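Putting the cushions back
Teaching by remote control in a Grarnbridge office lounge
19 December 2023

Tidying a sofa takes a person a few seconds. At Tellov, a small automation firm in Grarnbridge, it has taken most of the spring. The company is teaching a two-armed robot to pick up throw cushions and put them where they belong, and it does the teaching by remote control. 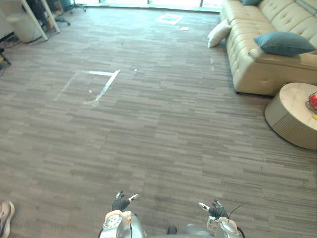
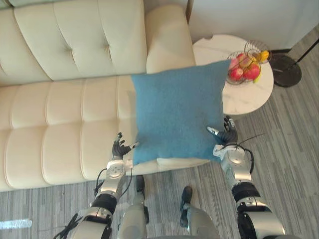 The lounge at Tellov, with the tufted sofa used for the cushion work.
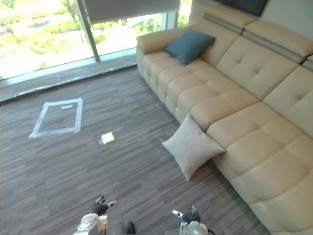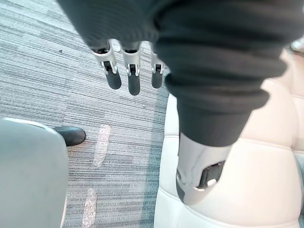
An operator wears a headset and a pair of tracking gloves, and the robot copies what the operator's arms and hands do. Each try is recorded from start to finish. A good one goes into the training set. A poor one is tagged and kept in a separate folder — the engineers want those too, for later.

Shifts at the controls run 20 minutes, then 15 minutes off. Longer than that and people start to rush the grip. Cushions are harder than they look, the operators say. They give under the fingers, the corners flop, and you can't feel any of it through the gloves. Most beginners squeeze far too hard.

By the start of this week the team had saved 3862 tries. The control software, called Pangaribuan, was written in-house over 4 years and first used for sorting parcels. The gloves come from Tikumano, a supplier across town, and have been back for repairs twice.

New operators spend their first two days just moving the arms, with no task set. After that they work beside someone experienced until their recordings are steady enough to use.

The office closes over the holidays. In January the team plans to move on to folding blankets, and the operators are already arguing about which corner to pick up first.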